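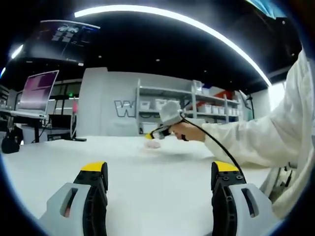 Replacing the fingertips on a hand-held gripper

Applies to the Planatine two-finger unit. Change the tips as a pair after 12 sessions, or sooner if either one slips on a test grip.

1. Unplug the cable and open the fingers fully.

2. Undo the two screws below the cap with a 2 mm hex key. Put them in a tray.

3. Pull the cap straight off. Do not lever it against the side plate.

4. Wipe the seat with a dry cloth. Old glue must be scraped off or the new tip will sit proud.

5. Fit the new cap and tighten each screw a little at a time. Stop when the cap no longer rocks.

6. Repeat on the other finger, then close the pair slowly. The tips should meet along their full width.

7. Reconnect the cable and run the zero routine.

Log the change under the unit number. Spare tips are ordered through Gwendolyn Baptiste.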